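Ticket: Kleinteilemagazin gelb/schwarz, Schubladen klemmen und laufen aus der Reihe
Bereich: Werkstattausstattung, Montageplatz 2
Gemeldet von: Tania Sultana
Bearbeitet von: Gayan Weerasinghe
Status: erledigt, Nachkontrolle offen
Priorität: normal

Beschreibung durch Melderin

Das kleine Magazin mit dem Tragegriff (Lieferant Lallavico, neun durchsichtige Schubladen) lässt sich nicht mehr vernünftig benutzen. Betroffen sind vor allem die untere Reihe und die mittlere Schublade in der mittleren Reihe. Symptome:

- Schublade unten links geht nur zur Hälfte auf und bleibt dann hängen. Mit Kraft kommt sie ganz heraus, kippt dabei aber nach vorn und der Inhalt liegt auf dem Tisch.
- Schublade unten Mitte lässt sich nicht vollständig schließen, steht ein paar Millimeter vor.
- Schublade Mitte/Mitte fährt beim Tragen von selbst auf.
- Beim Anheben am Griff knackt das Gehäuse.

Das Magazin wird für Stifte, Stäbe und Endkappen der Baureihe Cerness gebraucht. Im Moment liegen die Teile in Bechern, und die weißen Stifte werden ständig mit den etwas längeren verwechselt. Bitte reparieren oder Ersatz bestellen.

Rückfrage Bearbeiter

War das Magazin voll beladen, als das Knacken anfing? Und steht es immer auf dem weißen Tisch oder auch mal an der Wand?

Antwort Melderin

Voll beladen, ja. Unten waren die Metallteile drin, oben die leichten Kunststoffteile. Es stand eine Zeit lang im Regal über der Werkbank und wurde jeden Morgen heruntergeholt, immer am Griff. An der Wand war es nie, die Löcher hinten sind unbenutzt.

Protokoll

Montag, 8:15 Uhr
Magazin abgeholt und leer gewogen: 400 g. Danach mit dem Inhalt aus den Bechern gegengerechnet. Allein in der Schublade unten links lagen 100 Stifte aus Metall plus 100 Unterlegscheiben. Das ist für die dünnen Böden zu viel, der Boden hat sich nach unten durchgebogen und schleift auf der Führung. Die Schublade unten Mitte hat denselben Fehler, nur schwächer.

8:40 Uhr
Alle Schubladen herausgenommen und auf der Unterseite mit Bleistift beschriftet (OL, OM, OR, ML, MM, MR, UL, UM, UR). Wichtig für später: Die Schubladen der oberen Reihe sind breiter als die anderen und passen nur dort. Die übrigen sehen auf den ersten Blick gleich aus, sind es aber nicht. Zwei davon waren vertauscht, nämlich MM und UM. Damit ist geklärt, warum die eine vorsteht und die andere von allein auffährt: Jede hatte die Rastnase für den falschen Platz.

9:05 Uhr
MM und UM zurückgetauscht. MM rastet jetzt ein und bleibt auch bei 45 Grad Neigung zu. UM schließt fast bündig, es fehlt noch ein Rest. UL unverändert.

9:20 Uhr
Führungen angeschaut. Unten links sitzt Abrieb in der Rille, dazu ein Stück Kabelbinder, vermutlich beim Einräumen hineingefallen. Mit einem Holzspieß herausgeholt, danach mit Pinsel und Staubsauger nachgereinigt. Keine Risse im gelben Rahmen gefunden, auch nicht an den kleinen Laschen an den Ecken der Reihen. Eine Lasche war etwas verbogen, von Hand gerichtet.

9:50 Uhr
Knacken am Griff: Der Griff sitzt in der schwarzen Oberseite und hat links Spiel. Im Stecksitz war keine Beschädigung zu sehen. Griff einmal ganz herausgedrückt und wieder eingerastet. Leer kein Knacken mehr. Mit Belastung noch offen, siehe unten.

10:30 Uhr
Böden UL und UM: Schubladen in handwarmes Wasser gelegt, auf eine ebene Platte gesetzt und mit einem Gewicht beschwert, bis zum Mittag so stehen lassen. Kein heißes Wasser nehmen, beim Versuch mit einer alten Schublade aus dem Schrott ist die Front trüb geworden.

13:10 Uhr
Beide Böden wieder eben, mit dem Lineal geprüft. Abgetrocknet, eingesetzt. UM schließt bündig. UL läuft bis zum Anschlag durch, auf den letzten Zentimetern noch etwas schwergängig. Eine Spur trockenes PTFE-Spray auf die Führung (vorher auf einen Lappen, nicht direkt ins Gehäuse sprühen). Danach in Ordnung.

13:30 Uhr
Magazin zurück an Montageplatz 2 gestellt, aufrecht auf den Tisch, Front zum Sitzplatz. Teile noch nicht eingeräumt. Zuerst soll an den losen Teilen festgelegt werden, was in welche Schublade kommt.
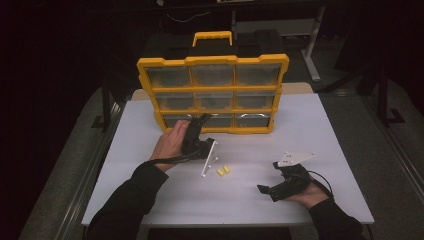
Montageplatz 2: Magazin mit neun Schubladen, davor ein dünner weißer Stab und zwei kleine weiße Stifte.

13:45 Uhr
Neue Belegung mit Frau Sultana abgesprochen. Grundsatz ist leicht oben, schwerer unten, aber unten mit Obergrenze. Keine Schublade wird mehr als halb gefüllt, wenn Metall drin ist.

OL: weiße Stifte, kurz
OM: weiße Stifte, lang
OR: Endkappen
ML: dünne Stäbe, nur die kurzen Zuschnitte
MM: Clips Mridha
MR: Gummiringe
UL: Metallstifte, nur halbe Menge
UM: Unterlegscheiben
UR: frei, für Reste vom Tag

Die langen Stäbe passen in keine Schublade. Sie kommen in das Rohr am Tischbein und werden nicht mehr quer oben aufs Magazin gelegt. Da rollen sie herunter.

14:10 Uhr
Kurze und lange Stifte lassen sich in der Hand schlecht unterscheiden. Anschlagleiste aus einem Rest Aluwinkel gemacht: Stift anlegen, steht er über, gehört er in OM. Die Leiste liegt rechts neben dem Magazin und bleibt dort.

Rückmeldung Melderin, 15:20 Uhr

Eingeräumt wie besprochen. Schubladen laufen alle. Die mittlere bleibt beim Tragen zu, das war der größte Ärger. Zwei Punkte noch:

1. Der Griff knackt mit Inhalt wieder, leiser als vorher.
2. Die Etiketten vom Etikettendrucker halten nicht auf den Fronten, sie lösen sich an den Ecken.

Antwort Bearbeiter, 15:45 Uhr

Zu 1: Mit Inhalt nachgeprüft. Das Geräusch kommt vom linken Stecksitz, der Griff arbeitet dort ein wenig. Tragfähig ist er nach meiner Einschätzung noch, aber bitte zum Tragen die zweite Hand unter den Boden nehmen. Und nicht mehr ins Regal über der Werkbank stellen, das Magazin bleibt auf dem Tisch. Ersatzgriff ist bei Lallavico angefragt. Falls es den nicht einzeln gibt, lohnt sich ein neues Gehäuse nicht, dann lassen wir es so.

Zu 2: Auf den Fronten war noch ein Film vom Reinigungsmittel. Mit Isopropanol auf dem Tuch abwischen, trocknen lassen, dann kleben. An OL ausprobiert, sitzt. Etikett bitte unten an die Front, damit man von oben noch hineinsehen kann. Den Rest macht Frau Sultana selbst, Tuch und Flasche stehen im Schrank.

Nachfrage Melderin

Wir haben noch ein zweites Magazin von Wusomum im Lager, grau, ähnliche Größe. Kann man die Schubladen als Reserve nehmen?

Antwort Bearbeiter

Nein, probiert. Die Schubladen sind etwas schmaler und haben keine Rastnase. Sie gehen hinein, fallen beim Kippen aber sofort heraus. Bitte auch nicht aushilfsweise einsetzen. Wenn das graue Magazin nicht gebraucht wird, kann es komplett an Montageplatz 3, dort fehlt ohnehin eines.

Ursachen, zusammengefasst für die Ablage

- Böden UL und UM durch Überladung mit Metallteilen durchgebogen
- Schubladen MM und UM vertauscht eingesetzt
- Fremdkörper in der Führung unten links
- Griff links mit Spiel (nicht behoben, Teil angefragt)

Verbrauchtes Material

Trockenes PTFE-Spray, Isopropanol, ein Reststück Aluwinkel. Keine Bestellung ausgelöst.

Offen

- Antwort von Lallavico wegen Griff. Wiedervorlage im Mai.
- Böden der unteren Reihe bei der Wiedervorlage noch einmal mit dem Lineal prüfen. Wenn UL wieder durchhängt, kommen die Metallstifte ganz aus dem Magazin heraus und in eine Blechdose.
- Belegungsliste ausdrucken und in die Schublade UR legen, Kopie an Gayan Weerasinghe.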